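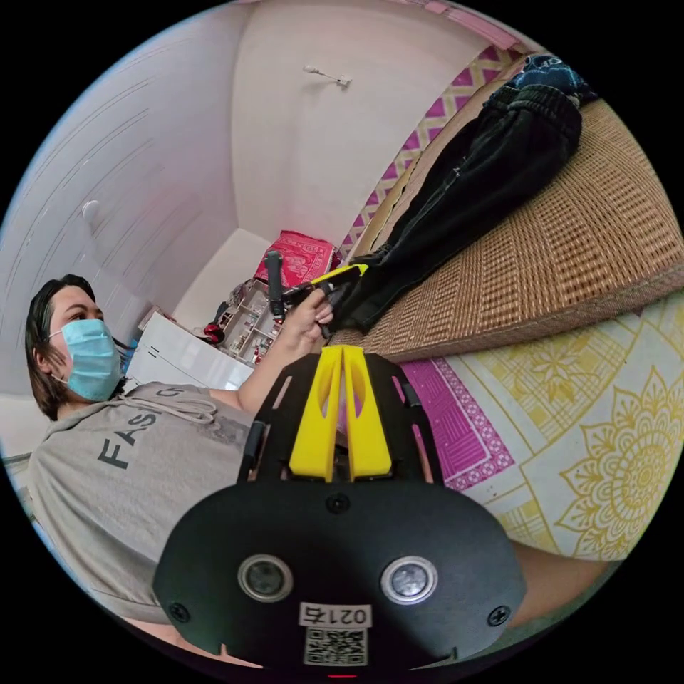

Dark garment laid out on the bed.

White residue on dark cottons after every wash, front loader, bore water

Posted by Eleri Samuel, January 30, 2021
Filed under: Laundry, Washing machines, Water

Dark cotton items come out of my machine with a chalky white residue. It is worst along seams, on cuffs and in the folds behind pockets. On a black T-shirt it shows as faint streaks once the shirt is dry. While the fabric is still wet I can't see it at all. Light clothes may have it too but I wouldn't be able to tell.

Details:

Machine is a Grutum front loader, second-hand, manual missing. Runs normally, no error codes, drains fully.

Detergent is Onia powder, the standard front loader one, full scoop per load. I put it in the drawer and it does clear, nothing left in there afterwards.

Cycle is Cottons Cold for darks. The programme takes 61 minutes according to the display.

Water is from a bore. We moved out past Gough in October and the problem started then. In the old place (town water, same detergent, different machine) I never had it.

Load size is a full drum, pushed down a bit.

What I have tried: an extra rinse, which helped slightly. Vinegar in the softener compartment, no obvious change. Cleaning the filter, which had some fluff in it and a hair clip.

The residue brushes off when dry if I rub hard, but it comes back with the next wash. Is this detergent that hasn't dissolved, or is it minerals out of the water? And is there a way to find out without paying for a lab test?

Ieuan Dafis

Probably both, and they can be separated with a simple check.

Take one affected garment, dry. Put a few drops of plain white vinegar directly on a patch of residue and leave it for a minute. If the deposit is mostly carbonate it will fizz faintly or disappear, and the patch will dry clean. Then wet a second patch with warm tap water only. If that one dries clean as well, you are looking at undissolved powder. If vinegar shifts it and warm water doesn't, it is mineral scale. Test on an inside seam first, as some black dyes don't like acid.

The mechanism is as follows. Hard water carries dissolved calcium and magnesium. Powder detergents contain washing soda (sodium carbonate), partly to soften the water. In hard water the carbonate combines with the calcium and comes out as calcium carbonate, which is chalk. Good powders contain other ingredients that keep those particles suspended so they go out with the drain water. If there is too little detergent for the hardness, or the water is very cold, or the drum is packed, the particles settle in the cloth. Seams and cuffs act as a strainer – that is why you see it there first.

Undissolved powder comes from a different cause, though it looks the same on a shirt. A front loader uses very little water. On a cold wash with a full drum, the powder that lands in a fold can stay there for the whole cycle, and the rinses don't reach it either.

Get a number for the water before changing much else. Hardness test strips are sold at pool shops and aquarium shops. You want the total hardness pad, and check whether it reads in milligrams per litre or in grains. Take the sample from the tap that feeds the washing machine. Bore supplies are sometimes plumbed separately from the kitchen tap, and a kitchen reading may tell you nothing about the laundry. Below 100 mg/L as calcium carbonate I would stop worrying about minerals and look at dissolving. Well above that, minerals are part of it.

In this order, one change at a time, with a few washes between each:

Reduce the load. You should be able to fit your hand upright on top of the dry clothes. Pushing the load down is the first thing I would stop doing.

Switch to a liquid for darks. Liquids don't rely on washing soda to anything like the same extent, and there is nothing to dissolve. Keep the powder for whites and towels.

If you want to stay with powder, wash at 30 or 40 degrees and dissolve the dose in a jug of hot water before it goes in. Pour it in the drawer slowly.

Set the dose by the hardness table on the box. People with bore water often under-dose after reading that front loaders need less.

Vinegar in the softener compartment goes in with the last rinse and is heavily diluted by then. It can take off a trace of scale but it won't clear a build-up. I would not use it every wash in a second-hand machine, as it is not kind to some rubber seals.

To strip what is already in the clothes, soak them in a bucket of warm water with a tablespoon of citric acid for 15 minutes, agitate, then run them through a rinse and spin. Don't combine this with bleach of any kind. Turn everything inside out beforehand.

gumboot_annexe

Had the same with my work trousers. Stopped using powder, went away. Didn't test anything.

Also clean the machine. Hot empty cycle with a descaler from the supermarket. If the previous owner was on hard water too the heater will be furred up.

Eleri Samuel

Thanks both. Did the patch check on a black T-shirt and a pair of work pants.

T-shirt: vinegar patch dried clean, water patch did not. Pants: both patches dried clean, except for one line along the inner seam where the water patch left something behind. So I take that as scale on the shirt and mostly powder on the pants, which were at the bottom of the drum.

I haven't found strips yet. The pool shop in Gough is out of them. The laundry tap is on the bore line and the kitchen is on the rainwater tank, so the point about which tap to sample was useful. I would have done the kitchen.

Have dropped the load size and bought a liquid. After 2 washes the streaks are fainter on the things I hadn't soaked, and the soaked ones have stayed dark.

One follow-up. If the reading comes back high, is a softener on the laundry line worth it, or does the liquid make it unnecessary?

Ieuan Dafis

For the clothes alone, the liquid will usually do. For the machine it depends on how much you wash hot. Scale forms mainly on the heating element, so on cold cycles it accumulates slowly, and a periodic descale covers it. If you have a hot water system on the same bore line, that changes the sums and a softener starts to make sense.

Have the bore tested for iron before buying one. Iron fouls the resin, and it also leaves orange marks on whites that get blamed on rust in the drum. The Illow cartridge type in particular states a maximum iron level on the housing, so compare against that. Post the hardness reading when you have it, with the units.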